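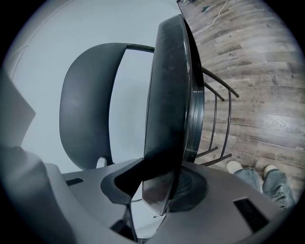
The Case Against the Backless Stool

By Delali Kwofie

I have now sat on a backless bar stool in nearly every kitchen I visit, and I would like to stop. The round seat on thin metal legs has become the standard way to seat people at a counter. It photographs well and it tucks away under the overhang. As a place for a person to sit, it is poor.

My sister's apartment in Bollarham is 580 square feet. When she moved in, the landlord had left a counter with room for two stools and no space marked for a table. She bought two black ones from Nodow for $61 each. She ate at that counter for one winter. By spring she was eating on the couch with a plate on her knees, and the stools had mail on them.

I understand why people buy them. A stool takes up less floor than a chair, or looks like it does. If you measure the legs at the floor you will often find the footprint is close to that of a small dining chair, and the legs usually spread wider than the seat, so that is what you catch your toe on. The room you save is all up at eye level.

Then there is the height. A tall seat needs a footrest, and the footrest is at one height, chosen by someone who doesn't know your legs. My father is 6 feet tall and his knees hit the underside of the counter. My daughter's feet don't reach the rung at all, so she swings them for the whole meal and slides off before she has finished.

Gloss black is its own problem. It shows dust an hour after you wipe it, and every rivet on a pair of jeans leaves a mark. I had one for four years and the seat was scuffed by the end of the first. A dining chair gets the same wear, but the scratches on plain oak don't look like damage to me.

People tell me stools are for quick meals, breakfast and coffee. Fine. But in a lot of new apartments they are the only seats at the only eating surface. The building going up on Sarpong Street has 324 units, and the floor plans in the leasing office show two circles at a counter in most of them. I looked for a table and found one in the corner units.

What I would like is modest. Build the counter at table height, or leave a clear piece of wall where a small table can go. If it has to be a tall counter, sell it with seats that have a back. A molded shell chair with a curved back costs more than a plain disc, and it is worth the difference the first time somebody stays to talk after dinner.

I gave my own stool away last October and bought a secondhand table from a shop in Cedemport. It has one bad leg with a folded card under it. We eat there every night, and the walk from the stove is four steps longer.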